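Erside Handling Group
Minutes of the review meeting, Sarnstead, 5/6/22

Present: Pirjo Partanen (chair), Bradley Fothergill, Ramil Fajardo, Natalie Dobson (minutes)
Apologies: Beryl Tindall

1. Minutes of the March meeting
Agreed, with one change. "The arms can pass a bag" now reads "the arms have been driven through passing a bag."

2. Bag handling by remote control
Ramil reported 131 demonstrations recorded, 19 of them thrown out for dropped video. Bradley asked who decided on the 19 and by what rule. Ramil said he did, by eye. Bradley did not think much of that and wants the rule written down.

Pirjo asked why the fingers are left open so long beside the bag before closing. Ramil said that with the wrist view alone the operator can't judge depth on clear plastic, so they hesitate. Bradley said the policy will learn the hesitation too.
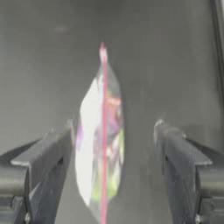
3. Two-arm work
Natalie had watched seven demonstrations straight through and could not say what the second arm was for in most of them. One arm holds the bag, the other waits open.

Ramil said the waiting is deliberate, so that the free gripper is in place for a handover. Pirjo said a person would use the other hand to steady the bag, and asked if anyone had tried showing it that way. Not yet.
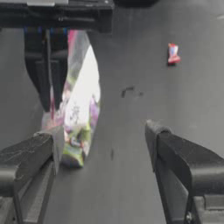
Bradley repeated his view from March that we are collecting what is easy to drive and calling it the task. Ramil disagreed and pointed to the Hulme recordings, where operators got faster over seven sessions. Bradley said faster operators were not what Grallimer is paying for. Left there.

4. Hand guiding
Beryl sent a note asking for a trial of moving the arms by hand. Pirjo is doubtful, as two arms need two people and they get in each other's way. Small trial agreed, one arm only.

Actions
Ramil: written rule for rejecting recordings
Natalie: go through the rest of the two-arm set
Beryl: plan for the hand guiding trial

No date set for the next meeting.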